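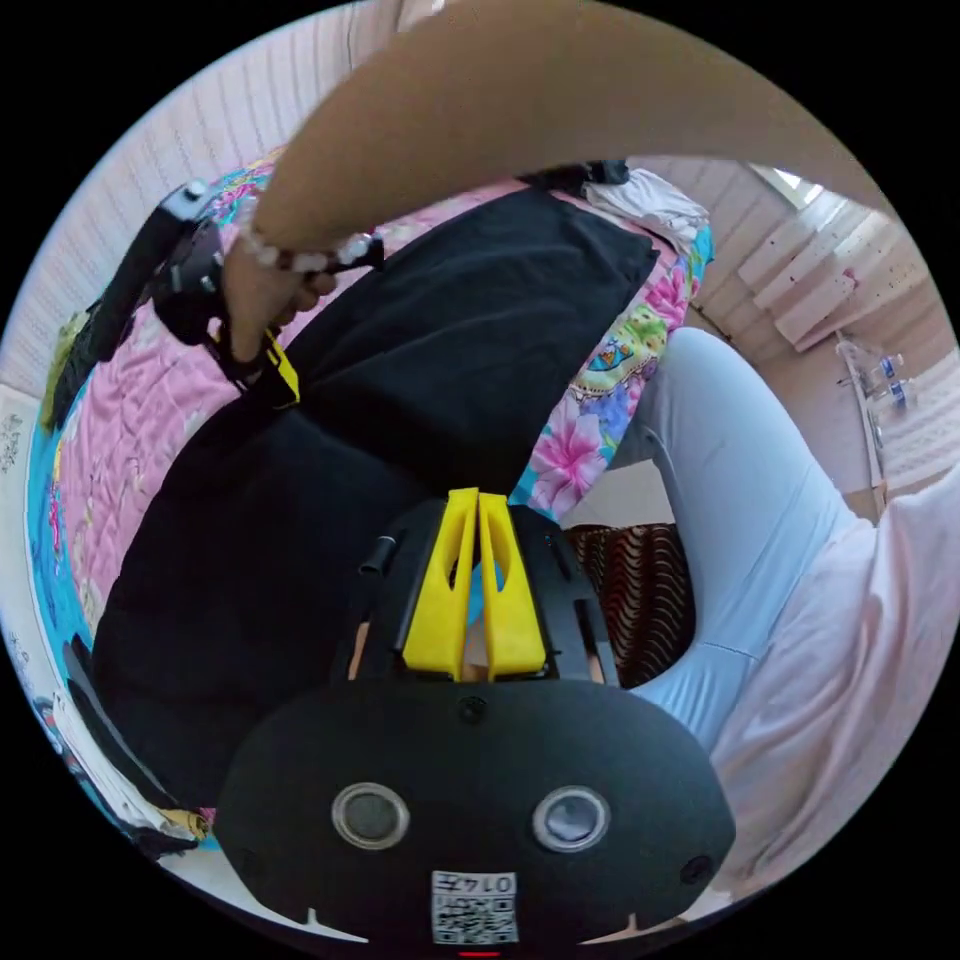
How do I start selling my old clothes?

Pick one drawer or one rail and do that first. I started with the whole wardrobe and gave up by teatime, so learn from me! Put aside anything you haven't worn since last winter, check it over for holes and missing buttons, and list the best bits before you touch the rest.

Where do you sell yours?

Mostly on Restis, which is where my little shop, Grurero, lives. I've sold 2,415 pieces there so far. Coats and anything heavy go to the Saturday market at Arkach, where people can try them on (and I don't have to wrestle a parka into a parcel bag).

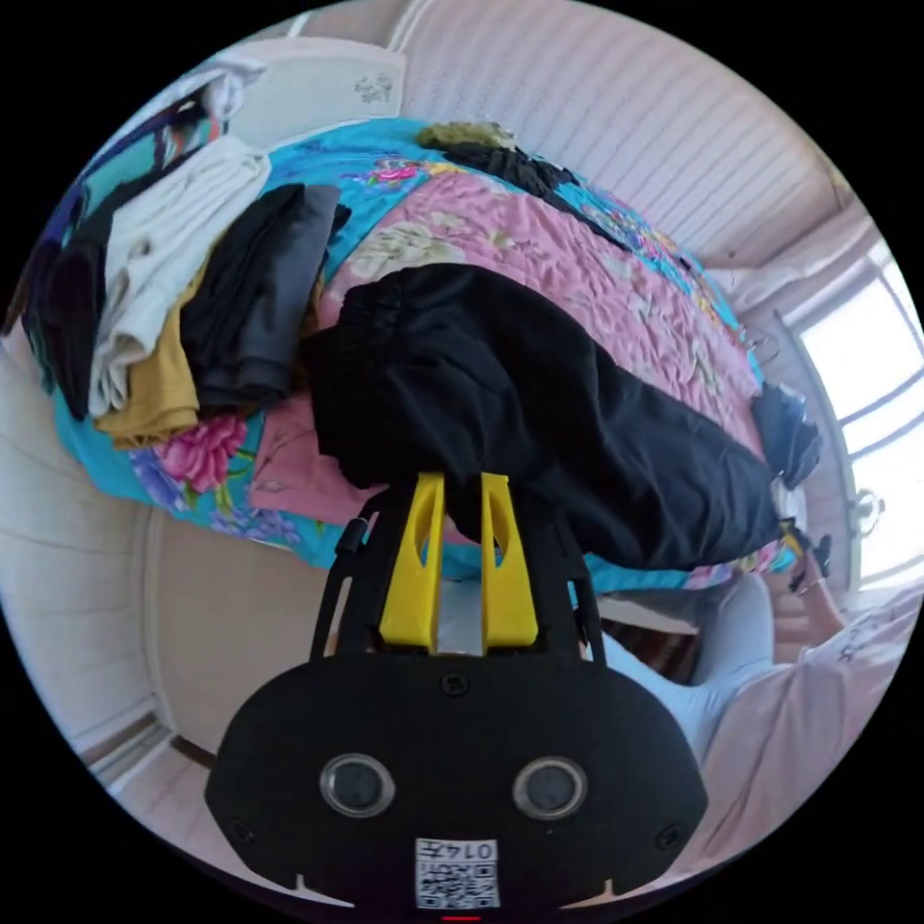 Black garment on the bed

Do I need to wash everything first?

Please do. I wash on cool, dry on a rack and iron only what needs it. Skip the strong softener - lots of buyers can't stand the smell, and I've had a jumper sent back over it.

How do I get black clothes to show up well in photos?

Daylight, every time. I take mine in the morning near the window with the big light off, then brighten them a touch on my phone. Don't brighten so much that black turns grey or you'll get cross messages.
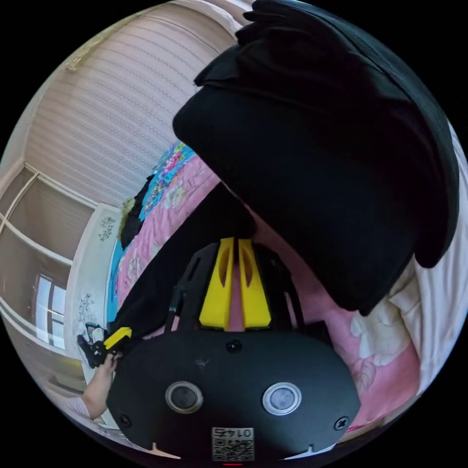 Yellow and black, close up

What should I charge?

Look at what the same thing has sold for, never at what people are asking. I go a bit over that and take the first sensible offer. If it hasn't shifted in four weeks I drop the price, and after that it goes in a bundle.

How quickly do you post?

Within two days, unless I'm away visiting family in Ametepe, and then there's a note at the top of the shop. Orders placed after 3pm count as the next day.
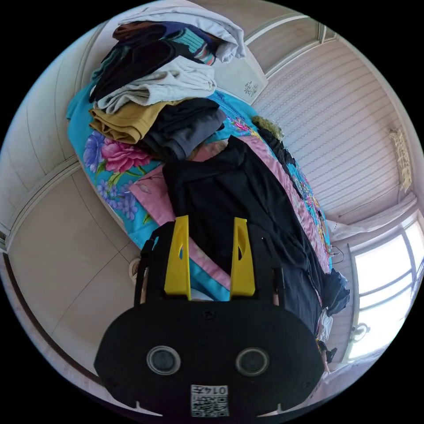
Turquoise floral quilt and a big pile of clothes

Will you buy clothes from me?

Sorry, I've no room! I do swaps in February though, so send me a message nearer the time with sizes and a photo or two.

Do you take returns?

If I got something wrong in the listing, of course, and I'll pay the postage. If it just doesn't fit, you can send it back but the postage is yours.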